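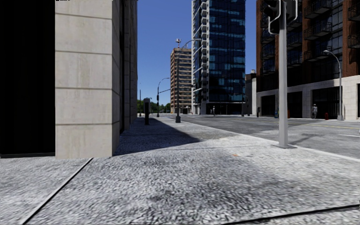
Urs Wallner wrote to us that we had the whole thing backward: readers did not start sending letters about the parish mergers after the papers covered them, he said, the papers covered them after the letters piled up. We went back to the data with that in mind, and he was right for more towns than we would have guessed.

Figure 4. Computer-rendered street view: speckled grey pavement and a building corner clad in pale beige stone blocks.

4.2 Who moved first?

Our set holds 2,912 published letters from 16 local newspapers, all of them dealing with the plan to join small parishes under one priest. For each town we marked the day of the first letter and the day of the first news story written by the paper's own staff. Wire copy was left out. So were letters signed by clergy, which we take up in Section 5.

In Olden and Callness the letters came well before any reporting. The Callness paper is a wonderful case. Its letters page ran an argument over Mass times for weeks, with people answering each other by name, and when a staff story finally appeared it borrowed the headline of one of the letters almost word for word! Gasser shows the opposite pattern. A long news feature in April opened the subject there, and the letters that followed quote it again and again, sometimes to praise it and sometimes to correct the spelling of a chapel.

Florent was harder to place. The paper printed a church notice that reads a lot like a news story, and our two coders disagreed about it for some time. We finally coded it as a notice — it has no byline and no quoted source — but moving it to the other group does not change the order of events in any other town.

Length matters too. Letters over 900 words are rare, since most papers trimmed them, yet the few we have are full of local detail that the reporters later used: bus times, heating bills, the names of choir leaders. Letters under 100 words mostly state a position and stop. We had planned to drop these short ones from the close reading, and we are very glad we kept them, as several turned out to hold the earliest mention of a merger anywhere in that paper. The next section looks at how those first mentions were phrased.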